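Skernadex two-arm bench cell: notes from the Dierckx open day

Dierckx ran the Skernadex at its May open day on a plain two-panel table with mixed household items. List price was not given. Visitors could stand at the bench for the full session.

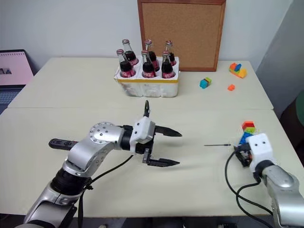
Posted 30 Jul 2022 | Review | Woment Bench Notes

Six glass cola bottles in a moulded foam crate made a sensible test piece — narrow necks, metal caps, little clearance. The two-finger grippers open wide and taper to sharp tips, which suits the blocks as well. Cable routing is the weak point. The loops at the wrists sit well clear of the arm and would snag in a tighter cell.

The Skultus control software loaded in 121 seconds. Manual is thin. 4 out of 5.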